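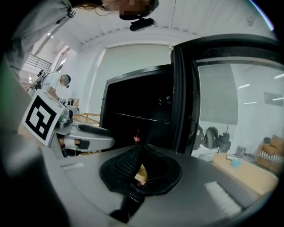
Rokeya Liyanage told us in the first meeting that a small fridge with a glass door is never really organized, it is only between two messes. She had shared such a fridge with other students before, and her advice was to decide first what is not allowed inside, and only then to think about shelves.

Search this site Enter keyword Go

Our project was about the storage of small items in a compact cabinet with one door. We wanted to know how people put small bottles and small packets in, and how long they need to find them again. The appliance is black, and the door opens to the right with a large glass panel. On the day of the photograph there was a small bottle with a red cap and red label on the floor of the cavity. This kind of bottle became important for our work, as I will explain.

1. Method

We asked our classmates to do two tasks. In the first task they put the items inside in any order they liked. In the second task they followed a plan drawn by Vasanthi Talukder, where tall things stand at the back and every small thing has a fixed place near the door. In total we recorded 70 turns. Two of them we had to remove, because the time was not written down, so 68 are used in this report. Each person had 8 items to store.

2. What we found

With the free order, most people put the bottles on the floor of the cavity and the flat packets on the shelf. This was the same for almost everybody, also for those who said before that they had no habit. The problem came with the smallest packets. They were laid down wherever there was space left, and later they were behind a bottle. One classmate opened and closed the door four times for a packet which was in the front corner all the time.

With the plan the search was faster, but putting the things in was slower. Several people complained that they had to read the paper again for each item. Vasanthi made a second drawing with fewer words, and the complaints became less.

We also learned that the glass does not help so much as we expected. People looked through it for a moment and then opened the door anyway.

3. Problems

The room was shared with other groups on Saturday, and the table was full of small items, so our own things were sometimes mixed with things of others. We lost one packet and replaced it with a similar one from Prurkia. The color was different, and for this reason the last turns are perhaps not fully comparable.

4. Next step

We would like to repeat the second task with a small tray for the packets. Rokeya has offered to lend us two trays from Ernness, if we return them before December.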